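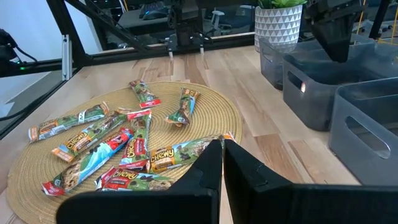

## 23 January 2018 – Kerkby letterpress, poster run for the print fair

Second day on the Griltier proofing press. Aim is a two-colour poster for the Lukwood print fair in July, wood type over a linocut ground, on the 300 gsm cotton stock. Today was lockup, makeready and first proofs of the grey ground.

### Packing and bed

Type-high checked at the corners of the bed. Back left still reads low. Shimmed with one sheet of newsprint under the bed plate, as last time, and it came up level with the rest. Somebody should make that shim permanent in Mylar, the newsprint compresses over a long session.

Cylinder packing as left by the last user was too thick for this stock. Removed 2 sheets and refitted the tympan. Tympan has a crease near the gripper edge, outside the image area for this job. Replace before the Atallah workshop.

### Ground block

Lino is mounted on MDF and came in under type-high. Built up with card and a sheet of tissue. First proof showed a pale patch in the lower third and heavy ink at both long edges. Spot makeready with tissue behind the pale patch, torn edges, no paste in the middle. Took 9 proofs to get a solid I would put my name to. There is some salt left in the centre, acceptable under the type.

Ink: rubber-based black with opaque white, and a touch of reflex blue to take the brown out. It dries darker on the cotton stock than on the proofing paper. Swatch is taped inside the job folder, with the mix by weight written on the back.

Notes on inking:

- Rollers were set too low on the operator side and were wiping ink off the leading edge. Raised until the test stripe on the gauge was almost 3 mm.
- Second roller has a flat spot. It shows as a faint line in large solids. Rotated it end for end and the line moved but did not go away.
- Do not leave the rollers resting on the drum at lunch – that is likely where the flat came from.

### Wood type

Top line is the 13-line condensed gothic. We are one R short and the spare has a chipped leg. Options are to reword the line, or fill the chip with wood filler and sand it. Filled it and left it clamped face up in the small galley. Please leave it alone until the filler has cured.

Spacing between A and W needs cutting in. I would rather not saw the original sorts, so the plan is to close up with card everywhere else and see if the gap stops shouting.

### Next session

1. Print the ground on the full stack, plus overs.
2. Interleave and rack, leave overnight at minimum.
3. Lock up type, register to the left side lay.
4. Colour for the type is still open. Warm red proofed muddy over the grey, so try it with a bit of opaque white first.

Furniture went back in the cabinet by length. The quoin key is on the hook beside the guillotine.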